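Saddlebag liners

A saddlebag liner is a soft inner bag that sits inside a motorcycle's hard or leather saddlebag, so you can lift your stuff out in one go and leave the bag on the bike. I've been keeping this page on my touring pages for a while now, and it's grown from a couple of lines into something closer to an encyclopedia entry, so I've given it headings like a proper one. It's still me talking, though!

Origins

People were stuffing pillowcases and army duffels into their saddlebags long before anybody sold a liner. My first one was a flour sack with a drawstring (it leaked flour dust onto my socks for an entire summer). The purpose-made kind came along with hard bags that open from the top, where digging for a rain suit at the bottom means unloading everything onto the shoulder of the road.

Types

Top-loading liners have a zipper along the long edge and a pair of handles. They suit bags with a lid that swings up. Side-loading liners zip down the face and are made for clamshell bags, the kind that dump your underwear in a parking lot if you forget which way they hinge. Roll-tops are the wettest-weather choice – you squeeze out the air, fold the top over 3 times and clip it – but they waste a fair bit of space in the corners.

Universal liners are plain rectangles. Fitted ones follow the cutout for the muffler or the shock, and they're almost always sold as a left and a right. Mark them. I sewed a scrap of red ribbon on my left one and I've never regretted it.

Materials

Coated nylon is the usual stuff and it wears well, apart from the bottom seam, which rubs. Canvas is nicer to handle and heavier, and it takes forever to dry. The Bralis liners I use now are nylon with a stiff panel in the base, and they've done one long tour plus a lot of grocery runs. I paid 39 dollars for the pair at a swap meet. Before those I had a set from Sovby with lovely zippers and handles that pulled out of the stitching somewhere past Jardine, with me carrying them up a flight of motel stairs.

Fitting and measuring

Measure the inside of the bag, and measure it at the narrowest point, down low. Then take off 2 inches from the height so the lid will close without a fight. My riding buddy Donnie Farquharson makes his own, and he builds a cardboard dummy first, trims it until the lid latches, and cuts his fabric from that. I copied him and it works great.

Pack both sides to a similar weight. Heavy things go low and toward the front, tools in a roll, and anything you'd want in a downpour goes right on top. Keep liquids in their own sealed bag (chain lube got loose in mine once, and the smell was still there 1,000 miles later).

Care

Turn them inside out, shake them, and wipe them with a damp cloth and mild soap. Hang them up until they're fully dry before you fold them. Wax on the zippers helps, and a candle stub does fine. I put mine away in December with the zippers open.

See also

Tank bags, tail bags, bungee nets, wicker panniers, the Flollow strap system

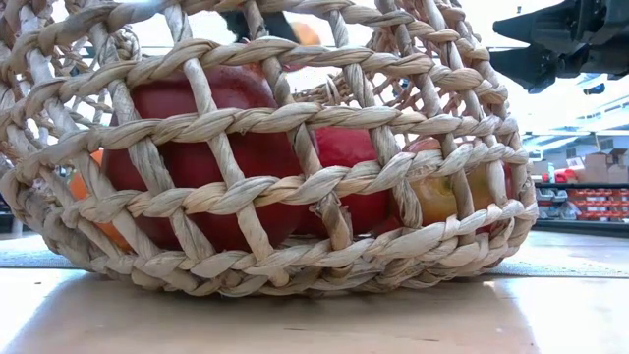
Handwoven basket in twisted plant fiber, with an open weave.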